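Control and Perception Software: Gallery
January 27, 2025
By Roksolana Tymoshchuk

The Nestdale laboratory maintains the planning and control software used on its two-arm workstations. The present gallery accompanies release 4 of the Zinov motion planner, which adds orientation constraints for small plugs and adapters. Charging equipment was chosen as the test domain — the parts are inexpensive, and the tolerances are demanding.

Wrist view

The wrist camera supplies the pose estimator with close-range images. A teal USB charger is held between the gripper fingers, its two prongs pointing away from the white power strip.

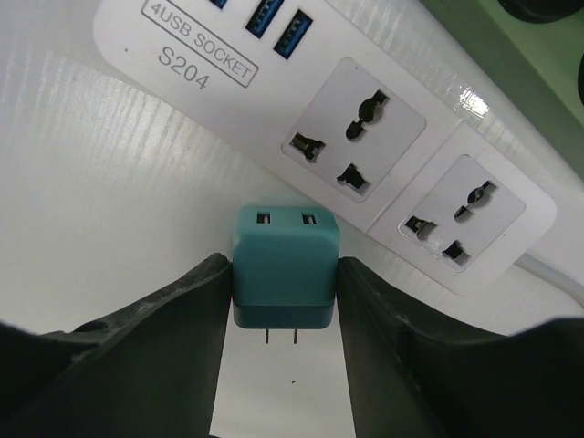

Workspace view

The fixed camera covers both arms and the full work surface. Four chargers are seated in the green power strip, and a loose teal one lies just above it. The planner treats cables as keep-out regions, updated on each perception cycle. 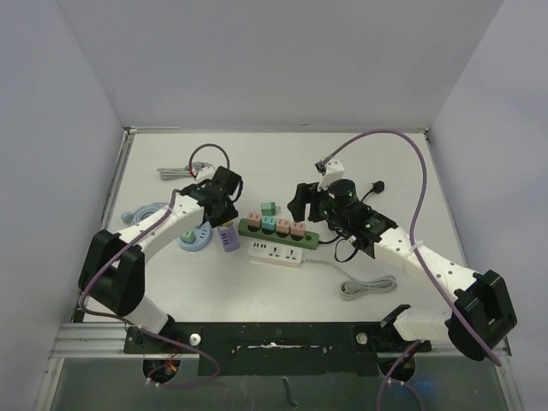 Release 4 also replaces the earlier grasp-scoring module with one developed by the Lysenko group. Configuration files from release 2 must be converted before use. Logging tools and a replay viewer are scheduled for March.

Contact: Software Office, Nestdale, Room 11 | © 2025 Nestdale | Back to top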